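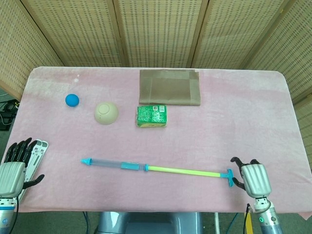
Fleece over the table, divider behind it, and the first few things out of the bin for sorting.

How to Sort a Mixed Bin of Toys and Odds and Ends

Every house has at least one bin where the water toys, the lost balls, the stray kitchen bowl and the flattened box all end up together. Ours is a Goodall 34-quart tote that lives under the stairs in our place in Preslow, and I go through it every July.

What you need

A table you can walk up to from at least one side
A fleece throw or an old blanket
A folding screen, if the room is shared
Two boxes and a trash bag
A damp cloth and a dry towel

Step 1. Cover the table. Fleece is better than a plastic tablecloth for this job. Balls don't roll as far on it, and hard plastic doesn't scratch the top. Let it hang over the edges and don't worry about wrinkles. A plain light color makes small parts easier to find.

Step 2. Put up the screen. We use a five-panel woven one. Angle the end panels in a little so it stands on its own. If you have the room to yourself, skip this.

Step 3. Take out a few things at a time. Four or five is plenty. If you tip the whole bin out you will spend the afternoon moving one pile around another. Leave space between items so you can pick each one up without knocking the next.

Step 4. Deal with the long items first. A pump-style water gun takes up more room than anything else. Work the plunger over the sink to get old water out, then wipe the barrel. Leave it on the towel overnight with the plunger pulled partway out. Store it flat - standing it on the nozzle can bend the tip.

Step 5. Do the small stuff. Squeeze rubber balls and throw out any that have split or gone sticky. Plastic bowls go back to the kitchen if they are clean and uncracked, otherwise they stay with the sand toys. Turn bowls upside down while you work so they don't fill up with bits.

Step 6. Check the packages. Anything still in its wrapper gets looked at for a date and for damage. If the label can't be read, open it or toss it.

Step 7. Flatten the cardboard. Fold it along the creases it already has. One good piece is worth keeping to line the bottom of the bin. The rest goes out with recycling.

Step 8. Repack. Heavy things at the bottom, long things down one side, balls in a mesh bag on top. Shake the fleece outside before you wash it - sand is hard on a washing machine.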